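Housekeeping Skills, Unit 5: The Tabletop Bin
Handout to go with the session of 9 April 2024
Dineo Hendricks

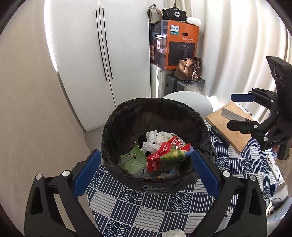
Fig. 1. Lined bin on the prep table, with packaging and tissue, next to the cutting board.

Okay, so last time we did fridges and I promised you something easier. I lied a little. Bins look easy, and then I ask a room of people to change a liner and half of them end up with the bag sliding down inside the bin. We'll get there.

First, what I mean by a tabletop bin. It's a small open bin that sits up where you're working while you cook, so you aren't crossing the kitchen with onion skins in your hand. I grew up in a house that had one out at every meal and I still can't peel a carrot without it (Helmi, who taught this unit before me, used a mixing bowl and swore by it). It goes back on the floor or under the sink when you're done.

The liner

Look at the bag in Fig. 1. It's folded over the rim, and that fold is most of today's lesson! My steps:

Shake the bag open before it goes anywhere near the bin. Push it down with your fist until it touches the bottom. Fold the top outward over the rim, all the way around, at least as wide as your hand. Now run a finger around the inside and let the trapped air out - if the bag puffs back up at you, you skipped the fist part.

Wrinkles are fine. Please don't spend time smoothing a bag.

What goes in it

Fig. 1 is a pretty ordinary mix: white tissue on top, a red printed wrapper with Chinese characters on it, a crumpled green and yellow one, a flattened pale green package with a drawing of a pot. I'm fond of that last one because it's flat. Packaging takes up a silly amount of space when you drop it in whole, and in a bin this size you'll notice by lunch. Press it, fold it, then drop it.

Tissue is the opposite problem. It weighs nothing and it sits up high, so the bin looks full when it isn't. Push it down with something that isn't your bare hand, or just take the bag out. Bags are cheap. Our last box from Dimau had 171 in it and we're still going.

Check your local rules for wrappers. Clodagh Kinsella asked me in November whether shiny ones count as paper, and where I live they don't, but she's in a different county and had to look it up.

Sharing the table with a knife

The cutting board is on the right in Fig. 1, with a cleaver-style knife lying on it. This is the part where I get strict. Bin on one side, board on the other, and you don't reach over the blade to throw something away. If you're left-handed, swap the whole arrangement. When you stop cutting, the knife lies flat on the board and stays there until you wash it.

And keep food for eating off the bin side. I know, I know. Jamie put the bread there last term.

The cloth

A patterned tablecloth like the navy and white one is lovely to work on and very good at hiding splashes, so don't trust your eyes with it. Lift the bin, wipe the bottom of it, then wipe or change the cloth. Stray tissues get picked up before you wipe, or you'll be chasing wet bits of paper around for ages.

For next time

Change one liner at home and time yourself. Write down what was in the old bag, a few lines is plenty. Poppy Hollis has the spare liners if you need one, and Unit 6 is drawers, so bring a photo of your worst one.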